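Forum Paucar, rubrique « Cuisine et bocaux »
Publié en avril par Roxana Pacheco

roxana_p
Bonjour à tous ! Je me lance dans la limonade de gingembre fermentée maison et je suis complètement mordue (ma cuisine de Hinusholm sent le citron du matin au soir). Premier lot : 13 petites bouteilles, toutes bues par les voisins en une soirée. Le levain de gingembre bulle comme un fou, je lui donne une cuillère de sucre chaque matin et il en redemande ! 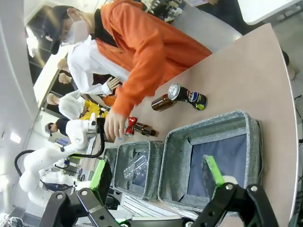

Combien de temps laissez-vous la limonade à température ambiante avant de la mettre au frigo ?
Trois jours chez moi, en goûtant chaque soir ; dès que ça pique bien la langue, hop, au frais.

candela.cifuentes
Trois jours, c'est beaucoup dès qu'il fait doux. Moi j'arrête au bout de deux, et j'ouvre une bouteille témoin le matin. Par contre je suis d'accord pour le citron, mets-en plus que la recette, le zeste aussi !

H_Palomino
Pas d'accord avec Candela. À deux jours on boit du sirop au gingembre. J'ai suivi la méthode Mimano à la lettre, j'ai 921 grammes de sucre pour ma grande bonbonne, et il faut laisser aux levures le temps de manger tout ça. Le goût devient sec, presque poivré, une merveille avec du poisson.
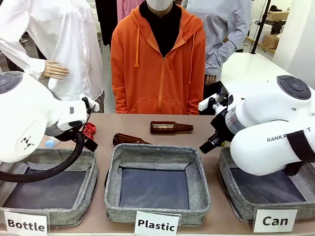 Et je râpe le gingembre avec la peau, bien lavé évidemment. Depuis que je ne l'épluche plus, mon levain démarre en une nuit. Essayez aussi une pointe de curcuma, la couleur est superbe.

candela.cifuentes
921 grammes !! Hortensia, tu nous fais du bonbon liquide. Je reste à deux jours et je dors tranquille, j'ai déjà repeint un plafond.

nayeli_n
Je viens de lire tout le fil et j'ai envie de m'y mettre ce soir. Question bouteilles : verre ou plastique ?

roxana_p
Plastique pour débuter, on presse avec le pouce et on sent la pression monter. Le verre, seulement s'il est épais et prévu pour les boissons gazeuses.

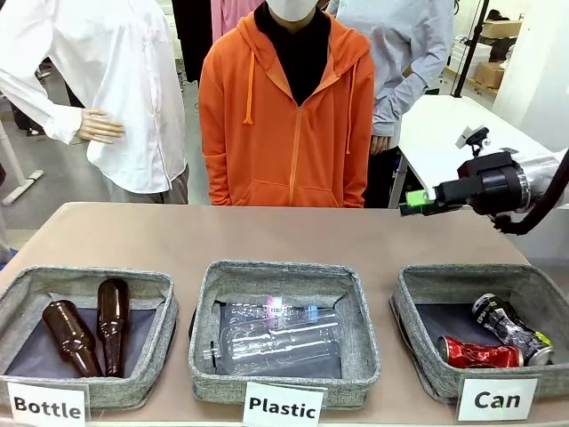
Bacs de tri, « Bottle » à gauche, « Plastic » au milieu.

H_Palomino
Verre épais pour moi, toujours. Nayeli, raconte-nous ton premier lot !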